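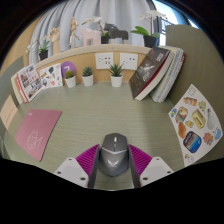
csutherland
Colton Sutherland here. I'd keep the pad and lose the plants. A mouse straight on a desktop wears a dull patch into the finish. Mine took 2 years to show.

Audrey-Anne M.
Depends on the desk. Mine is the pale green one with the wood grain and I've run the mouse on the bare top since I got it. No patch that I can find. The pink mat stays on the left, where I write.

obaidul_b
Is it a real finish or a printed one? Printed grain goes shiny first, then dull. I had a Virkora desk do that.

Audrey-Anne M.
No idea. The label is long gone.

csutherland
Then put the mat under the mouse. It's sitting right there.

Audrey-Anne M.
It's under my left arm for a reason, the top is cold in February. I'm not moving it. What I asked on 3rd February was what to do with the back of the desk. Books in the corner lean on the side panel and slide, and the three succulents take up the rest.

Colleen L.
Bookend. A cheap metal one, the flat foot goes under the last book. Also the card will stand up better if it isn't propped next to the books.

T. Modise
Disagree on the bookend, they scratch if you pull books out a lot. I turned mine so the spines go flat against the panel -- fewer books upright, the rest lying down.

Colleen L.
Felt on the bottom. Been using one like that for years.

obaidul_b
Leave the plants at the back but put saucers under them. White pots with a drain hole will leave rings, and that will ruin the top faster than any mouse.

Audrey-Anne M.
Saucers I can do. Will try the bookend with felt first and lay the books down if it slides.

csutherland
Still say mat under the mouse.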